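Malludon bench notebook
April 1, 2026
Brown card wallet, Jevia sample, first look

Came in with the Canddale returns and no paperwork beyond the packing slip. The slip says "full grain, hand finished edge". I'll believe the second half when I see a burnisher mark on it and the first half when somebody cuts one open. Gebremichael want to know by Friday if we'd put our name on a repair contract for these. The run is 2,779 pieces, of which 198 have already come back to them, mostly for the edge.

Brown panel
Smooth, a bit shiny, very even. Too even for my liking. No pores I can find with the 10x loupe, but a heavy pigment coat would hide them, so that proves nothing either way. Writing it down as "leather-like" until there's a cross-section. Fiachra says it smells right. Anything smells right after a month in a carton with tannery offcuts, and those sprays are cheap.

Edge
The blue is the part everyone complains about and I can see why. It looks rough and fibrous along the fold, with layers showing and darker lines running through it. Catalogue calls this an "inked edge". My guess is the fibre was never sealed before the colour went on. Other possibility is that it was sealed, then skived after, in which case the colour is sitting on fresh fibre and will keep shedding whatever we do to it. Can't tell the two apart by looking. Tried a dab of gum trag on the inside corner where it won't show, will check after lunch.

After lunch: corner has laid down a bit. It was also the least fuzzy bit to begin with, so I'm not counting it. Should have picked a worse spot.

Stitching
Pale thread, runs just inside the border and follows the rounded corner. Nothing pulled that I can find. The line down the outer edge isn't as straight as the top one, but the edge itself wanders there, so I'd blame the cutting before the sewing. Left it alone.

Snap
Works. Opened and closed it all through the morning tea break and it still clicks. The complaint sheet says "snap loose on arrival" for 6 of the returns, and none of those 6 are in the box we got. Asked for them. Was told they're "in transit", same as they were in November.

Sleeves
Translucent plastic, springy, and they bunch up near the fold as soon as the wallet is opened. Border, welded or stitched, looks decent. I don't buy the claim that the bunching "relaxes with use". Plastic that's been set in a curl generally stays in a curl, and a card pushed in on top of that is going to catch on the corner. If we take the work on, sleeves are excluded. Fiachra disagrees and reckons a warm iron through a tea towel would flatten them. He's welcome to try it on his own wallet first.

Closure tab
Small, brown face, blue border, bends away at the end. Four of the returns are listed as "tab won't sit flat". Tab is stitched right round so there isn't much to adjust short of unpicking it. Damp it, clamp it overnight, see what it does. If the face is coated split or worse the damp won't get through and we've lost a night.
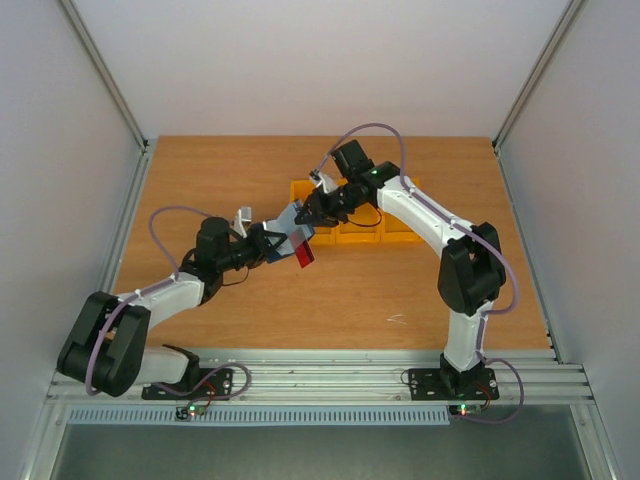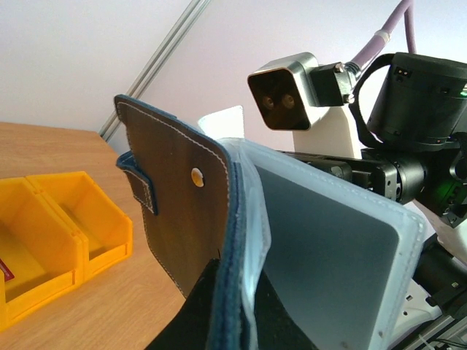 To do
– Cross-section, one scrap piece, once Gebremichael say in writing that we can cut it
– Gum trag again, on a properly rough length this time, with an untreated length beside it
– Chase the loose-snap ones (again)
– Price per edge. Fiachra's number assumes one coat. I've never had one coat hold on fibre like that, so double his labour before it goes anywhere near a quote
– Find out who at Jevia wrote "hand finished" and which hand

Added 4:40 pm: Gebremichael rang, Friday is now Thursday. Told them they'd get an answer on the stitching and nothing else.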